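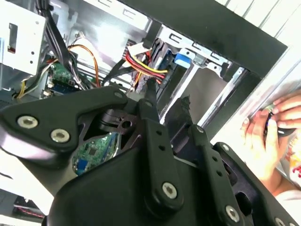 第4回 講義メモ:部屋の空気とホコリの話

前回の換気回数の計算、提出ありがとうございました。単位を間違えた人がけっこういましたが、私も学生のころ同じところで引っかかったので、あまり気にしないでください(でも直して再提出はしてね)。

今日はホコリです。地味ですよね。でも私はこの回がいちばん好きで、毎年しゃべりすぎて時間が足りなくなります。

1. ホコリの中身
家のホコリの多くは、衣類や寝具から出る繊維くず、皮膚のかけら、外から入った土砂です。どれが多いかは家によってまるで違います。じゅうたんの部屋と板の間の部屋で集めて比べると、色からして別物です。

2. 沈むもの、浮くもの
大きい粒はすぐ床に落ちます。小さい粒はなかなか落ちず、人が歩いたり布団をたたんだりするだけでまた舞い上がる。これを再飛散と呼びます。試験に出します。掃除機をかける前に、まず床をそっと拭くといいと言われるのもこの話とつながっています。

3. 空気の通り道にたまる
換気口、エアコンのフィルター、冷蔵庫の裏、それからパソコン。ファンで空気を吸い込む機械は、小さな換気設備だと思ってください。入口と出口があって、途中に流れのよどむ場所がある。部屋とまったく同じ考え方が使えます。

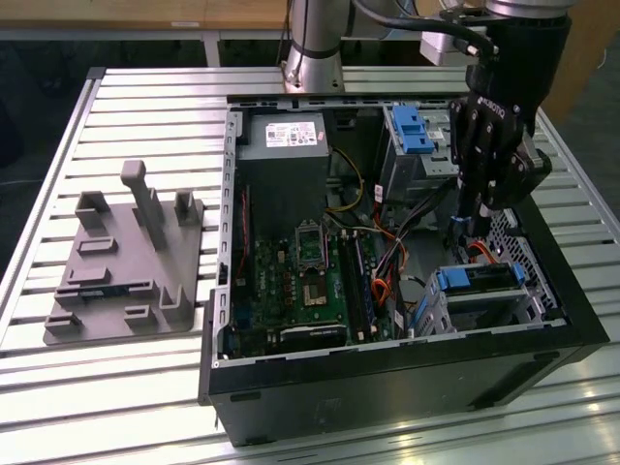 図1 側板を外したデスクトップパソコンの内部。左上が電源ユニット、緑の板がマザーボード。

図1を見ながら、自分なら空気をどこから入れてどこへ抜くか、矢印を描いてみてください。正解はひとつに決まりません。去年はBrian Mugoさんが電源のまわりだけで矢印を何本も描いてきて、そこから授業の半分が議論になりました。楽しかった!

4. 宿題
自宅で、空気の通り道になっている場所を二か所選び、黒い紙を1枚ずつ置いて一晩待ちます。朝になったら透明テープで表面のホコリを取り、ルーペで観察してスケッチしてください。長さ50 mmのテープでそろえると、あとで比べやすいです。A4で1枚、提出は次回の授業の最初に。

濡れた場所と火のそばは避けること。電気製品のふたは開けなくていいです。外側だけで十分観察できます。

5. 読みもの
Nipon Saithongさんの「Chuensuk集合住宅の室内粉じん」の第2章。90ページからの表だけ先に見ておくと、次回の話がすんなり入ると思います。コピーは研究室前の箱に入れておきます。英語がつらい人は図の説明だけでもどうぞ。

次回は花粉と網戸です。ルーペを持っている人は持ってきてください。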